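About Grorkance

Grorkance writes the rules that other people's robots are supposed to follow on a tabletop. We check whether they follow them, we write down what happened, and we send the write-up to whoever paid for the robot. It is less glamorous than building the things, and the furniture is cheaper.

We started as the back half of a company called Clolisov, which sold arms and grippers to small packing shops. Customers kept asking what "safe around household items" meant in the brochure. The sales team asked engineering, engineering asked legal, and legal asked who had written the brochure. Two of us were given a desk and told to come up with an answer by July. The answer ran to 40 pages. Clolisov read the first few and suggested we might be happier as a separate business.

What we do

Our main piece of work is the MacAulay Tabletop Code, named after the street we rent on. It covers how a table is laid out before a machine is allowed near it, what the machine may touch, when it has to stop, and who gets to say so. The current edition has 886 numbered clauses. We are aware that this is a lot. Every year we hold a meeting to cut some, and every year we come out with more.

The Code is split into 3 parts: Setup, Handling and Stopping. Setup is the longest, and the one clients skip. They arrive with a bare white bench and a set of matching gray cubes, and their robot does beautifully. Then we put down one of our tablecloths.
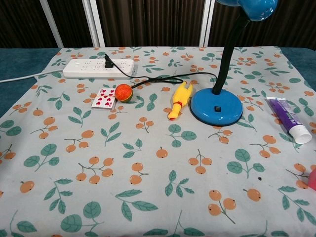

A table laid for the Handling checks: power strip, desk lamp, nine of hearts, rubber chicken and the rest, on the berry cloth.

Clause 12 says the surface should have a pattern on it, because homes do. Clause 15 says at least one item should be flat, one should be able to roll, and one should be of a shape no reasonable designer had in mind. The chicken satisfies the last of these and has outlasted several editions of the wording. Cords get a chapter to themselves. A machine under test has to treat any cord as live and attached to something, and it may not pull on one to find out.

How we work

A few house rules, since clients ask:

The person at the stop button does nothing else. No notes, no phone, no sandwich.

Objects are put down by hand and left as they land. If you nudge the playing card to make it easier, we start over.

A failed run is written up at the same length as a good one. Marketing departments find this hard.

We don't test anything we helped design. This has cost us work, including a rather nice contract with Vullard, who now send us their finished machines and are very polite about the results.

What we don't do

We don't give out stars, badges or gold seals. You get a report with the clause numbers in it. Some clients have printed "Tested by Grorkance" on the box, which is accurate as far as it goes, and we have asked them to add how the test came out.

Copies of the Code are free to read at our office. To book a table, write to us with the reach of your arm, the type of gripper and the name of whoever will be on the button. Please leave the cubes at home.

Page last updated August 17, 2021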